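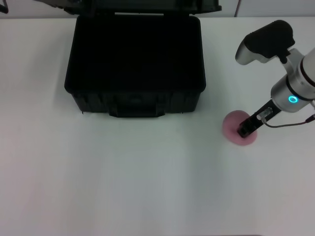
Nokuthula Sithole
Our facility at Brarndale is considering whether packing duties may be assigned to machines. The Coetzee line currently prepares 227 kits per shift by hand. A flat pink disc and an open black case, with a gripper over the disc, represent the simplest form of this work. I consider such tasks ready for adoption.

Zirkberg
I must disagree. Soft articles vary in shape, and a supervisor is still required. Our own review in December covered 371 kits and did not support a change.

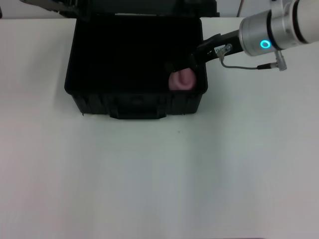
Preltura
The relevant measure is cost per 1,000 kits, including supervision. Members are asked to submit such figures before recommending either course.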